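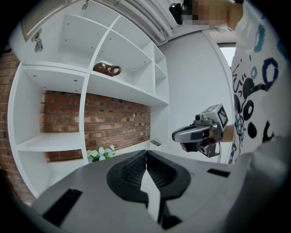 I have a brown pitcher that I do not use for pouring anything. It is glazed, it has a handle like a loop, and it still has its small label on the side. My wife asks me each January if it can go away now. Each January I say that I will think about it.

This week we finally talked about the shelves, and the pitcher came up again, so I want to write down what we decided before I forget it.

The shelves are white, tall and open. They are made from many compartments, some square and some more long than square, and behind a part of them you look directly at the red brick wall. When we took over the space at Tirnwood I thought this was a mistake of the builder. Why do you make a shelf and then leave the wall open behind it? I wanted to close it with white panels. Roel Vanhove, who built shelves for his own workshop and has strong opinions, told me to wait one winter first. I waited, and now I would be sad to lose the brick. The white and the red are good together, and the mortar lines give the eye something to do.

But an open shelf is not forgiving. In a cupboard you close the door and the mess is gone. With us, everything that you put down stays visible from the whole room, also from the corridor. I put down a pack of coffee from Brulero "for one minute" and it lived there for 21 days. I know this because I wrote the date on it when I opened it.

What we agreed

We made a few rules. They are not complicated.

The high compartments are only for things that are nice to look at. The pitcher is allowed there. I was very happy to win this point.

The compartments at the height of the hand are for things we use each day. If I must stretch or bend for my cup, I will leave the cup on the table, I know myself.

One compartment stays free for things that have no place yet. When it is full, we must stop and find places for them. I proposed two of these compartments and was refused.

No paper. Paper on an open shelf looks untidy after one day, even when it is in a good pile. The folders went to the cabinet from Leemans, the one that I bought secondhand and that was too expensive at 300, but it closes.

Moving the boards

The sides of the compartments have small drilled holes, so the boards can go higher or lower. I had never moved one. I was a little afraid that the little pins would break, and I did not have spare ones. Then I found a bag with 20 pins in the drawer where I keep the batteries, and I have no memory of buying them.

If you want to do the same, take the things off first, also when you think the board is light enough to tilt. Put all four pins in before you lay the board back. I count the holes from the bottom on both sides, and then I count again. The first time I was one hole wrong at the back, and the board looked straight until I put an orange on it.

I also wiped each board with warm water and a bit of soap. White shows everything. I do not want to describe the color of the cloth.
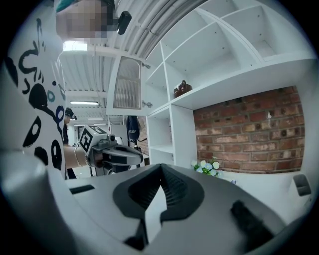
The light

There is one more thing I would like to change. The ceiling is gray corrugated metal, with pipes and conduits running along it, and the lights are fluorescent. I like the ceiling. The light I like less. It makes the white of the shelves a bit cold, especially on a dark afternoon when there is little sun to help.

I looked at a small lamp from Odeo that could stand in one of the compartments. The cable is the problem. On an open shelf you see it all the way down, unless I bring it along the side and fix it with clips. Roel says to paint the clips white. I will try it with tape first.

My wife has meanwhile suggested that the lamp could stand in the place of the pitcher. I said that I will think about it.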